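Guides > Tables > Stelline > Setting up on a plank floor

Overview Parts Set-Up Care Contact

Section 4: Getting the table onto the floor and keeping it there

Hi again! If you've come straight from Section 3, your Stelline is lying on its top on a blanket with all the legs bolted on, and you're probably wondering how to get it upright without leaving a mark on your nice wood floor. I've set up a lot of these now (first in our old workshop at Jusamport, then in customers' homes), and this section is the way I do it myself. Last updated 8/29/25, when I rewrote the leveling steps.

You'll want a second person for steps 6 to 8. Everything before that you can do alone with a cup of coffee going cold next to you.

What to have within reach

- The bag of Thambiah felt pads that came taped under the tabletop
- A soft broom or a vacuum with the brush head
- A dry cotton cloth and a barely damp one
- A pencil and some painter's tape
- A spirit level (a short one is fine)
- The hex key from Section 2, which you have hopefully not lost yet

Clear and check the floor

1. Sweep the spot where the table will stand, plus a good wide strip all the way around it. You'll be shuffling about in there, and one bit of grit under a shoe can scratch a plank just as well as a table leg can.

2. Run the barely damp cloth over the same area and follow with the dry one. Let it air for a while if the cloth left any shine.

3. Look along the planks with your face close to the floor and feel for raised edges. Old floors nearly always have a few. If a leg would land right on a joint, move the whole table a little to one side so the pad sits flat on one plank.

4. Mark the corners with painter's tape. I line the long side up with the planks because I like how it looks, but plenty of people go crosswise and it makes no difference to how steady the table is.

Note: leave enough room to pull a chair out and still get past behind it. Try this with a real chair and a real person sitting in it! I skipped it in my own kitchen and spent a whole winter turning sideways with the soup.

Fit the pads and stand it up

5. Wipe the bottom of each leg, peel the paper off the pad and press it on with your thumb. Hold it there and count slowly to 20, then leave the table alone for about 5 hours. I know, it's tempting to keep going, but a fresh pad will slide sideways the first time you nudge the table, and then you've got glue on the floor.

6. Check every bolt once more with the hex key. Snug is plenty.

7. Stand at one long side with your helper at the other end of the same side. Bend your knees, take hold of the frame under the top (never the legs), and tip the table toward you until it's resting on its edge on the blanket.

8. Now both of you lift it clear, turn it the right way up and set it down as gently as you can, all the legs at once. If it lands on two legs first, don't panic, just lower the others. Then slide the blanket well out of the way.

CAUTION: Don't roll the table over its own legs to get it upright. The full weight comes down on one joint, and that's the repair I get asked about most.

CAUTION: Keep shoes on for this part, closed ones. Socks on clean planks are slippery, and toes are soft.

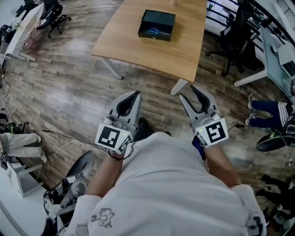
Light wooden table on a wood-plank floor.

Level it

9. Lay the spirit level on the middle of the top, first the long way and then across. Write down which way it leans, lightly in pencil on a bit of the tape. You will forget otherwise (I always do).

10. Press down on each corner in turn. If the table rocks, find the leg that lifts and have your helper raise that corner a tiny bit. Turn the foot counterclockwise to make the leg longer, half a turn at a time, and set it down again between tries.

11. When the rocking stops, check with the level one more time. A slight lean that you can only see in the bubble is nothing to worry about. If a pencil rolls off, keep going.

12. Peel up the floor tape. Pull it back low and slow, along the grain.

Note: wood floors shift with the weather, so a table that was perfect in August may have a little wobble once the heating is on. Repeat steps 10 and 11 and you're done in a few minutes.

The first week

The top arrives with one coat of oil on it and it likes to be left alone for a bit. You can eat at it right away, but use something under hot dishes and wipe up spills when you see them. After 4 days I like to give it a second coat of Pornora table oil. Put a small puddle on a cotton cloth, work it along the grain, wait a quarter of an hour, and buff off whatever is still sitting on the surface. Do the edges too, people's sleeves rub there more than anywhere.

CAUTION: Oily cloths can heat up by themselves. Spread them out flat outdoors to dry before you throw them away, and never leave them balled up in a bin.

Try to keep the oil off the planks. If some drips, wipe it up with a dry cloth at once and don't use soap on it. Your floor may have a very different finish from the table, and a light wood top next to a darker puddle mark is going to bug you every single breakfast.

Moving it later

Always lift, even for a few inches. The felt is there for small bumps and shuffles, and it picks up grit over time. I turn my table on its side once in a while to look at the pads and pull off whatever has stuck to them. When a pad has gone thin and shiny, replace the whole set so that the legs stay even. Spare Thambiah pads are part no. 876, and the hex key is no. 178 if it has gone the way of mine.

Next: Section 5, Adding the extension leaf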